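Stamon Server Guide
Section 8: Moving a saved world to a new host 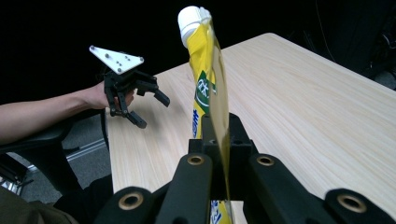
Santosh Vashisht wrote in after the January update that his world loaded on the new host but every player started over with an empty pack. The player folder had been left behind. Step 4 has been rewritten to cover it.

This section applies to worlds made in Stamon with the Zekville or Maurya map. Worlds made with the Aner map use a different save format and are covered in Section 9.

Before you start

You need the owner login for both hosts and a file transfer program. The new host must be running the same game version as the old one, or a later one. A world saved on a later version will not open on an earlier one.

Check the free space on the new host. The copy needs room for the world and for one backup of the same size.

Moving the world

1. Tell your players when the server will be down. Anyone still online when the server stops is returned to their last bed or camp.

2. On the old host, open the console and type save all. Wait for the line "World saved" before you go on. A large Maurya world with a lot of building can take several minutes.

3. Type stop. Do not close the console window with the mouse.

4. Open the server folder and copy these items to your own computer:
worlds
players
rules.txt
allowlist.txt
The players folder holds packs, skills and bed locations. It sits next to the worlds folder and is easy to miss.

5. On the new host, start the server once with no world, let it finish loading, then type stop. This creates the folders you need.

6. Upload the four items and choose Replace when asked.

7. Open rules.txt and find the line that begins with world=. The name after the equals sign must match the name of the folder inside worlds, including capital letters.

8. Start the server. Join with the owner account first and walk around your main base – check chests, doors and signs before you let anyone else in.

CAUTION: Do not run the same world on both hosts at once. Player records carry a session number, and the second host to save will lock out anyone who has joined the first.

Notes

Mods are not copied by the steps above. Install them on the new host before step 8. If a world is opened without a mod it was built with, the blocks from that mod are removed and cannot be brought back except from a backup.

The allowlist holds up to 1,000 names. Names past that point are ignored, and no warning is shown in the console.

If the console stops at "Reading region 56" on a Zekville world, the harbor region file did not upload fully. Stop the server, upload that one file again and restart. Sunil Jayasinghe tested this fix on a world with 3,546 region files and did not have to repeat the rest of the upload.

Keep the old host for a week if you can. Some problems, such as missing pets or reset shop prices, only show up when the player concerned logs in again.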